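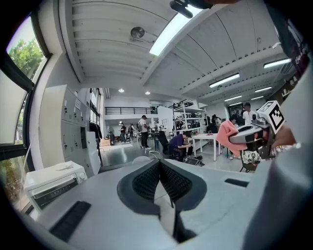

Post 1: Student Manipulation Project, Term Overview

The Bramell Robotics Program is pleased to share an account of this term's student project. Participants are learning to record demonstrations of household tasks with hand-held grippers, and to prepare those recordings for training a robot arm. The posts that follow set out the work, the rules the students have agreed on, and the dates families and partner schools have asked us for.

14 comments · 61 shares

Post 2: What the students are doing

The task for this part of the term is cloth handling. A student takes a gripper in each hand, picks up a piece of fabric, and carries out a short, fixed movement with it. Cloth was chosen by the students after a long discussion at the opening meeting. Rigid objects had been the subject of the previous project, and the group wished to take on a material that changes shape every time it is touched.

3 comments · 22 shares

Post 3: The Gekano data set

The group has named its collection Gekano. The target is 2450 accepted demonstrations by the end of the project in March. As of September 24, 2022, the students have accepted 304. The rate is slower than planned, and the program regards this as reasonable for a first month. A good part of that time went into learning to hold the grippers steadily and into agreeing on what an acceptable recording is.

9 comments · 35 shares

Post 4: Acceptance rules

A recording is accepted when it meets the conditions written by the students themselves. The square markers must remain readable for the whole of the movement. The cloth must be held by the jaws before it leaves the surface. Fingers are to stay behind the jaws and may not help with the fold.

Every recording is reviewed by two students who did not make it. Where they disagree, the recording is set aside and looked at again at the end of the session. Rejected recordings are kept in a separate folder with a short written reason. Several students have asked whether the rejected material could be studied in its own right, and the program is considering this for the second half of the year.

5 comments · 18 shares

Post 5: Working in pairs

Students work in pairs during recording. One handles the grippers and the other keeps the log, noting the cloth used, the start position, and any interruption. Partners change places after each block of recordings. We ask that students who are not recording leave clear floor between the chairs and the tables, and that they step over cables — never on them. 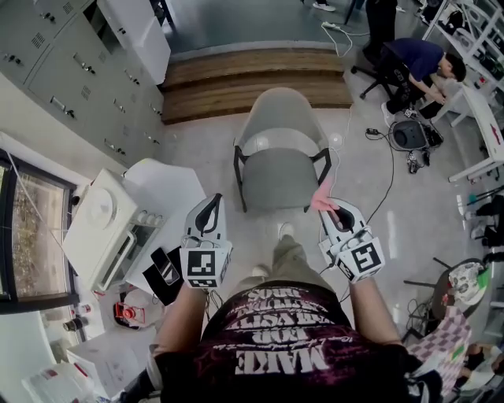
Both grippers in hand during the cloth-handling work.

2 comments · 47 shares

Post 6: On posture and pace

Questions have reached us about fatigue. The grippers are light, but holding the arms forward for a long period is tiring, and tired hands produce uneven recordings. Each block is therefore limited to around 3 minutes, followed by a rest. Students may stop at any point without giving a reason, and an unfinished block is simply marked as such in the log.

The program also asks participants to wear closed shoes and to tie back long hair. Sleeves should be short or rolled above the wrist.

11 comments · 16 shares

Post 7: Software group

A smaller group is writing the tools that check each recording for missing frames and lost markers. Their first version, which the students call Cruickshank, rejected a large number of good recordings during the opening sessions. The fault was traced to a brightness setting and has been corrected. The earlier rejections were reviewed again by hand, and those that met the rules were restored to the collection.

The software group would welcome one or two further members. Previous programming experience is helpful but is not required. Applicants should be willing to read other people's code and to write down what they have changed.

8 comments · 29 shares

Post 8: Joint session with Mamley

Students from the Mamley robotics club will join us for a shared session later in the term. Mamley has been working on sorting small parts, and the two groups intend to compare their written rules. Each group will also attempt the other's task, following the other's instructions exactly as written. We expect this to show where the instructions are unclear.

Visiting students should bring their signed participation forms. Forms already submitted to Bramell for the summer workshop remain valid and do not need to be sent again.

6 comments · 20 shares

Post 9: Recording and privacy

The recordings are made in a shared space, and other people may be present. All participants have been told when recording is under way. Before any part of Gekano is passed to another school, the students will check it and blur faces. The full collection will stay on the program's own storage until that step is complete.

Anyone who would prefer not to appear in the material may tell a member of staff before the session begins, and a place away from the recording area will be arranged.

4 comments · 12 shares

Post 10: Next steps

The group will continue with single-cloth recordings until the first training run — planned for the end of the term. Results of that run will be posted on this account, including the failed attempts. Questions about joining the project may be left in the comments or sent to the Bramell program office.

17 comments · 38 shares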